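Dalurach 과제 중간 진도 보고
제출처: Sestlow 기금 가사자동화 지원부
보고 시점: 2021년 7월

1. 보고 범위

전회 보고에서 미결로 남긴 항목은 두 가지였다. 침실 환경에서의 조작 과업 평가를 끝내는 것과, 평가 결과를 근거로 실기 시험 진입 여부를 판단하는 것이다. 첫 번째 항목은 완료하였다. 두 번째 항목은 과업별로 판단이 갈렸으며 4절과 6절에 정리한다. 매장 작업(진열 보충, 반품 상자 정리)은 Morndale 시험동의 공사 일정에 묶여 있어 본 보고에서는 준비 상황만 다룬다.

지원부에서 전회 회신에 적은 질의, 즉 "현재 수준의 기계가 사람의 개입 없이 가정 내 잡일을 맡을 수 있는가"에 대해서는 현 시점의 답을 먼저 적는다. 과업 단위로 잘라 놓으면 일부는 가능하다. 여러 과업을 이어서 방 하나를 정리하는 수준은 가능하지 않다. 근거는 아래와 같다.

2. 시험 구성

평가는 전부 시뮬레이션에서 수행하였다. 로봇은 양팔형이며 각 팔 끝에 평행 그리퍼가 달려 있다. 시점은 전체 시점과 그리퍼 시점을 함께 쓴다. 동작 계획은 Kulkarni 모듈이 담당하고, 과업 순서 결정과 실패 판정은 상위 제어기에서 처리한다. Kulkarni는 전회 보고 이후 접촉 구간의 속도 제한 방식을 바꾸었고, 그 외의 구조는 그대로이다.

침실을 선정한 이유는 물체의 종류가 고르지 않기 때문이다. 침구처럼 형태가 변하는 것, 가구처럼 고정된 것, 소형 가전처럼 작은 조작부가 있는 것이 좁은 공간에 섞여 있다. 주방은 선행 연구가 많아 비교하기는 쉬우나, 과업 대부분이 집어서 옮기는 동작으로 환원된다. 조작부를 돌리거나 당기는 동작, 천을 당겨 맞추는 동작을 함께 보려면 침실이 낫다고 판단하였다.

평가 과업은 6종이다.

가) 라디오 노브 조작. 가구 위에 놓인 라디오의 노브를 지정 각도까지 돌린다.
나) 수납장 열기. 손잡이를 잡고 일정 폭 이상 연다.
다) 바닥 물품 회수. 바닥의 소형 물품을 집어 지정 위치로 옮긴다.
라) 베개 정위치. 흐트러진 베개를 침대 머리맡으로 옮겨 놓는다.
마) 침대보 정리. 침대보 가장자리를 당겨 매트리스 변에 맞춘다.
바) 가구 상판 정리. 상판 위의 물체 간 간격을 확보하고 가장자리에서 물체를 안쪽으로 민다.

과업마다 시작 자세와 물체 위치를 무작위로 바꾸었다. 조명은 밝은 조건과 어두운 조건을 번갈아 적용하였다. 한 시도의 길이는 최대 800 제어 스텝으로 제한하고, 그 안에 종료 조건에 들지 못하면 실패로 기록하였다. 종료 조건에 들었더라도 과업과 무관한 물체를 넘어뜨리거나 떨어뜨린 경우는 실패로 처리하였다. 이 기준은 지원부의 요청으로 이번 평가부터 적용한 것이며, 이전 수치와 직접 비교하여서는 안 된다.

3. 결과

총 시도는 327회, 이 중 성공은 221회이다. 과업별 편차가 커서 전체 값만으로는 판단에 쓸 수 없다. 과업별 원자료는 별첨 표로 제출하며, 본문에는 경향과 원인만 적는다.

바닥 물품 회수가 가장 안정적이었다. 실패는 물품이 침대 밑으로 들어간 배치에 집중되었다. 이 배치에서는 팔이 침대틀과 간섭하여 계획 자체가 나오지 않는다. 계획 실패는 시도 초반에 판정되므로 시간 손실은 작다. 해당 배치를 과업 범위에서 제외하자는 의견이 내부에 있었으나, 실제 가정에서 흔한 상황이므로 유지하기로 하였다.

베개 정위치는 그다음이다. 베개를 놓는 위치보다 방향에서 오차가 났다. 한 팔로 모서리를 잡고 들어 올리면 베개가 축을 따라 돌아가며, 놓는 순간의 방향을 제어하지 못한다. 양팔로 잡으면 방향 오차는 줄어드나 침대 안쪽까지 팔이 닿지 않는 경우가 생긴다. 현재는 한 팔로 옮긴 뒤 다른 팔로 밀어 맞추는 순서를 쓰고 있다.

수납장 열기는 손잡이 파지까지는 대체로 진행되었다. 실패의 다수는 당기는 구간에서 발생하였다. 손잡이가 작고 가로로 놓여 있어 손가락이 걸리는 깊이가 얕다. 당기는 방향이 조금만 어긋나도 손가락이 미끄러져 나온다. 파지력을 올리는 것으로는 해결되지 않았고, 당기는 방향을 접촉력에 따라 갱신하도록 한 뒤 개선이 있었다.

라디오 노브 조작은 전회 대비 진전이 있으나 목표에는 미달이다. 주된 문제는 접근 자세이다. 노브가 라디오 전면 아래쪽에 있어 그리퍼를 정면에서 넣으려면 손목이 가구 상판에 가까워진다. 손목 여유를 확보하려고 위에서 비스듬히 넣으면 손가락 한쪽이 노브 가장자리에만 닿는다. 돌리는 동작 중에 라디오 본체가 밀리는 현상도 확인하였다. 사람은 이 동작에서 다른 손으로 본체를 받치는 경우가 많다. 같은 방식을 양팔로 시도하였을 때 본체 밀림은 줄었으나, 받치는 팔이 그리퍼 시점의 일부를 가려 노브 위치 추정이 흔들렸다.

가구 상판 정리는 성공과 실패의 차이가 배치에 따라 뚜렷하였다. 물체 간 간격이 손가락 두께보다 넓으면 무리가 없다. 물체가 서로 붙어 있으면 손가락을 넣을 틈이 없어 옆면을 밀게 되고, 이때 인접 물체가 함께 움직인다. 새 판정 기준에서 실패로 분류된 시도의 상당수가 이 과업에서 나왔다.

침대보 정리는 결과가 가장 나쁘다. 가장자리를 집는 동작은 가능하지만, 당긴 뒤의 상태가 정리된 것인지 판정하는 부분이 부족하다. 얼룩무늬 침대보에서는 무늬 경계와 주름 경계가 구분되지 않아 상위 제어기가 정리가 끝난 면을 다시 당기는 일이 반복되었다. 단색 침대보로 바꾸면 판정은 개선된다. 다만 대상 가정의 침구를 지정할 수는 없으므로 이를 해결책으로 보지 않는다. 천의 물리 모형 자체의 정확도도 낮아, 시뮬레이션 결과를 실기로 옮길 때의 신뢰도는 다른 과업보다 낮게 보아야 한다.

4. 실패 원인의 분류

실패 시도는 인식, 계획, 접촉, 판정의 네 단계로 나누어 검토하였다. 한 시도에 둘 이상의 원인이 있으면 먼저 발생한 쪽으로 분류하였다.

인식 단계의 실패는 어두운 조명 조건에서 늘었다. 어두운색 물체가 어두운색 가구 앞에 있는 배치에서 윤곽 추정이 불안정하다. 그리퍼 시점에서 배경의 대부분이 무늬 있는 목재 면으로 채워질 때에도 같은 현상이 있었다. 반대로 무늬가 없는 벽면만 보이는 자세에서는 기준으로 삼을 특징점이 부족하여 손목 위치 보정이 작동하지 않는다. 두 경우 모두 전체 시점의 추정값으로 되돌아가도록 처리하였으나, 전체 시점에서는 팔이 대상을 가리는 자세가 있어 완전한 대체는 되지 않는다.

계획 단계의 실패는 가구 사이의 좁은 공간에서 발생하였다. 수납장과 침대 사이로 한 팔을 넣은 상태에서 다른 팔을 움직이면 두 팔의 여유 공간이 겹친다. Kulkarni는 현재 두 팔을 차례로 계획하며, 먼저 계획된 팔을 고정 장애물로 본다. 두 팔을 동시에 계획하는 방식은 계산 시간이 길어 보류 중이다.

접촉 단계의 실패는 노브와 손잡이에 집중되었다. 손가락 끝이 평평하고 각지게 마감된 형상이어서 둥근 노브를 잡을 때 접촉이 선에 가깝다. 손가락 끝에 얇은 탄성재를 붙인 형상을 모형에 추가하는 작업을 시작하였다. 형상 변경은 다른 과업의 결과에도 영향을 주므로, 적용 후 전 과업을 다시 평가하여야 한다.

판정 단계의 실패는 수행이 끝났는데 끝났다고 보지 않은 경우와, 끝나지 않았는데 끝났다고 본 경우를 합한 것이다. 가사 작업에서는 후자가 더 문제가 된다. 수납장이 덜 열린 상태에서 다음 동작으로 넘어가면 이후 동작이 모두 무효가 된다. 연속 과업 예비 시험에서 중단의 대부분은 이 유형이었다.

5. 연속 과업 예비 시험

정식 평가와 별도로, 바닥 물품을 집어 수납장에 넣고 닫는 연속 동작을 예비로 시험하였다. 개별 과업의 성공 여부와 연속 동작의 성공 여부 사이에는 큰 차이가 있다. 앞 과업이 끝난 자세가 뒤 과업의 시작 자세로 적합하지 않은 경우가 많고, 이 경우 로봇이 중립 자세로 돌아가는 데 시간을 쓴다. 중립 자세로 돌아가는 도중 들고 있던 물품이 가구에 닿아 떨어지는 사례도 있었다.

실패 후 재시도 기능은 제한적으로만 작동한다. 물품을 떨어뜨린 위치가 원래 탐색 범위 안이면 다시 집는다. 범위를 벗어나면 정지한다. 사람이 있는 가정에서 정지는 안전한 결과이지만, 작업 완료의 관점에서는 사람이 마무리하여야 하므로 절감되는 노동이 거의 없다. 지원부가 요구한 "무개입 완료" 지표에서 이 부분이 가장 큰 감점 요인이 될 것으로 예상한다.

소요 시간도 사람과 비교할 단계가 아니다. 접촉 구간의 속도 제한을 풀면 시간은 줄어드나 물체 밀림이 늘어난다. 당분간 시간 지표는 기록만 하고 목표로 삼지 않을 것을 제안한다.

6. 실기 시험 진입 판단

바닥 물품 회수와 베개 정위치는 실기 시험으로 넘긴다. 수납장 열기는 당기는 방향 갱신 기능을 실기 힘 센서로 확인한 뒤 조건부로 넘긴다. 라디오 노브 조작과 가구 상판 정리는 손가락 끝 형상 변경 후 재평가한다. 침대보 정리는 이번 과제 기간 내 실기 시험 대상에서 제외할 것을 요청한다. 제외가 승인되면 해당 인력은 판정 단계 개선에 배정한다.

7. Morndale 시험동 준비 상황

매장 작업용 구획의 바닥 공사가 늦어져 선반 설치가 끝나지 않았다. 전원과 통신 배선은 완료되었다. 선반이 설치되면 8월에 진열 보충 과업의 모형을 실측값으로 맞추는 작업을 시작한다. 매장 과업은 물체 형상이 규격화되어 있어 인식 부담은 침실보다 낮을 것으로 본다. 대신 선반 안쪽 깊은 위치로 팔을 넣어야 하므로 계획 단계의 부담은 커진다. 4절에 적은 두 팔의 동시 계획 문제를 이 시점까지 해결하지 못하면, 매장 과업은 한 팔만 쓰는 구성으로 축소하여 진행한다.

공사 지연에 따른 추가 비용은 시험동 측 부담이며 본 과제 예산에는 변동이 없다. 계산 자원 항목은 재평가 때문에 계획보다 많이 쓰일 수 있다. 초과가 확정되면 항목 간 전용 신청을 별도로 제출한다.

8. 침실 환경 화면

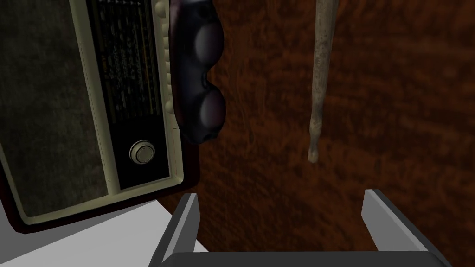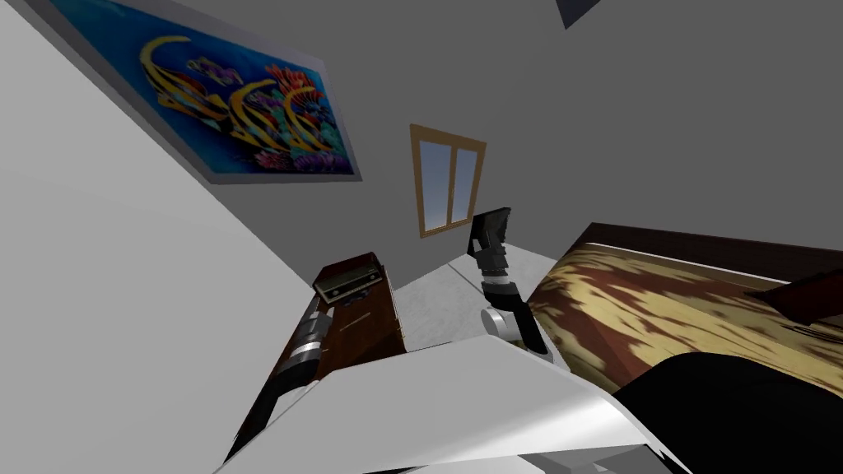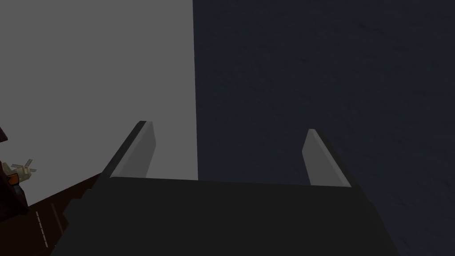 그림 1~3. 침실 환경의 렌더링 화면. 그림 1: 그리퍼 시점, 라디오 전면과 노브. 그림 2: 수납장, 침대와 양팔. 그림 3: 그리퍼 시점, 벌어진 상태의 손가락.

9. 지원부 확인 요청 사항

침대보 정리 과업의 실기 시험 제외 승인 여부.
소요 시간 지표를 목표에서 기록 항목으로 변경하는 건.
무개입 완료 지표에서 안전 정지를 실패와 구분하여 집계할지 여부. 구분하지 않을 경우 현재 양식을 그대로 사용한다.

별첨: 과업별 시도 기록표, Kulkarni 변경 내역, Morndale 시험동 공정표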